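Looking after your hi-fi at home

A good amplifier will give you years of music if you treat it kindly, and most of it costs nothing! I've had my Clandano for ages (bought second-hand, 3550 hours on the valves) and it still makes me grin every evening.

Give it air
Leave 10 cm clear above the case and don't stack the CD player on top. Dust the vents with a soft, dry brush.
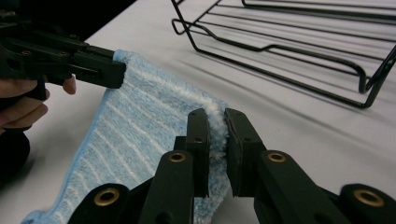

Clean the plugs
Switch everything off at the wall, then pull each phono plug and wipe it with a dab of contact cleaner. Twice a year is plenty – you'll be amazed how often a crackle simply goes.

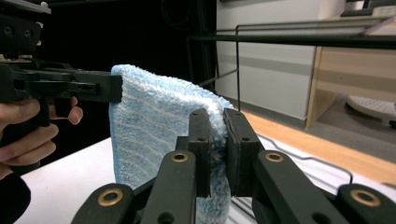 Speaker cabinets like a gentle touch, so keep polish well away from the cones. Lift the grilles off first and wipe the wood with a barely damp cloth, going with the grain. An old blue-and-white towel is perfect for laying a speaker on while you tighten the terminals round the back. Finger-tight will do!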